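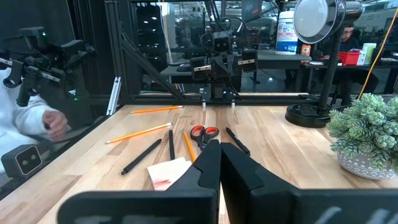

Hidik Worktop and Table Oil

Clear oil for solid wood tops. Butcher block, plank tables, desks, benches, chopping boards on the side you don't cut on. Matt finish. Brings up the stripes in a light top without turning it orange, which is what most people ring us about.

Made by Bendex, sold by us at Türkmen in two sizes, 200 ml bottle and 10 litre drum. The small bottle is for keeping a top going once it's been done properly. Drum is for joiners, schools, cafes etc. Nothing in between at the moment, we keep asking.

Prices

Small bottle: see basket, changes with the delivery.
Drum: £109, collected. Delivery on top, heavy, ask first.
Trade accounts: speak to Nevzat Gökçe, not the shop counter.

What it goes on

Bare wood or wood that's been oiled before. Beech, oak, ash, birch, maple, all fine. Walnut goes quite dark, try a bit underneath first.

Not for varnished or lacquered tops. It will sit there and stay sticky and you'll have to wipe it all off with white spirit. Not for laminate either. If a drop of water beads up on a top you've never oiled there is probably varnish on it, so sand first.

Before you start

Clear the top, take off everything down to the crumbs. Sand with the grain, 120 then 180. Don't go finer or the oil wont soak in. Pencil lines come out better with a rubber than with sandpaper, so do that first. Ink is harder. Biro on beech we have never got out completely, only fainter.

Vacuum, then a damp cloth, then let it dry. Overnight is good.

Putting it on

Shake the bottle. Lint-free cloth or a short pile roller. Thin coat, thinner than you think. Leave it a quarter of an hour then wipe off every bit that's still shiny. Shiny patches dry tacky.

Six hours, then the second coat, same again. New tops want a third. Do the underside as well, at least once, or the top can cup. Ends of the boards drink a lot, go back over them.

Keep mugs and wet cloths off it for a few days. Dry things like paper are OK the next day but put a sheet down if it's anything you care about, fresh oil marks paper.

RAGS. Oily rags can heat up and catch fire by themselves. Spread them flat outside to dry or drop them in a bucket of water. Do not screw them up and put them in the bin.

Looking after it

Damp cloth, drop of washing up liquid, dry it after. No bleach, no scouring cream. When water stops beading give it another thin coat. Kitchen tops a couple of times a year, a desk much less.

Scratches: sand just the scratch, along the grain, dab of oil, wipe.

Storage

Lid on tight, out of the frost. A skin on top of an old drum is normal, lift it off and strain the rest through an old pair of tights. If it's gone to jelly it's finished.

Questions we get

Can I tint it? No. Bendex do a white one but we dont stock it.

Will it get rid of a water ring? Sometimes, after sanding. Black rings are usually metal, that's a differnt job.

Can I put it over Miltel wax? Only once the wax is off. All of it.

Samples

Free sachet with any order from the April price list, while they last. Ask Oğuzhan Değirmenci on the counter. Tell him what wood you've got.

Page updated 25 June 2023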